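1 Apr 2022

Long one today, writing this fast before I forget which run was which. Imer grippers against the Faulkner ones, same arm, same room in the sim. Ashton Tomoana wanted numbers by tonight and got half of them.

Started with the living room, the one with the long sideboard and the Van Gogh on the wall. Pen was the target. Also on the top: tape dispenser, the bowl, the book, a red ball thing I keep calling the apple. Both arms on. One over the sideboard, other one parked upright out front and mostly in my way.

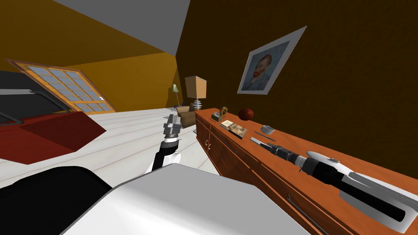
Imer did 166 tries on the pen before lunch. Okay on the approach, bad on the close. Thin things are just hard – if the height is off even a little the fingers shut on air or push down into the wood and the contact solver goes nuts. Dropped the closing speed, better. Dropped it again, no change. Put it back.

Faulkner next. Same start poses, I checked twice becuase last August I compared two grippers for a week with diffrent seeds and had to throw all of it out. Not doing that again.

First impression, Faulkner holds steadier but takes forever to settle. Furklow (the controller, new build) times out at 3,000 steps and it hit that 4 times in a row on the bowl. Could be the gripper, could be gains. I'd bet gains. Jeststead controller never timed out but it's jerky at the end of every move and I don't trust it near the lamp.

Cameras. Head view is fine for finding stuff, useless once the hand is close. Wrist view the other way round. Tried handing over from one to the other partway through the reach and the target jumped, so there's an offset in my transform somewhere. Spent an hour on it, didn't find it. Maybe the wrist mount angle. Look there first tomorrow.

Left the wrist view up while I went through the finger gap settings. Wide open is better for coming in, worse for anything with a neighbor. 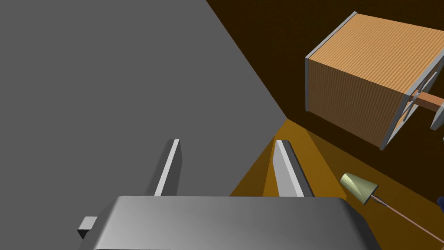 Wrist view, fingers open, cone and box off to the right.

1,591 saved steps from the last batch, not looked at yet. Ashton says send him what I have. Sent it, no plots.

To do – fix offset, rerun the bowl with lower gains, ask about Jeststead's end of move thing. Also eat something that isn't crackers.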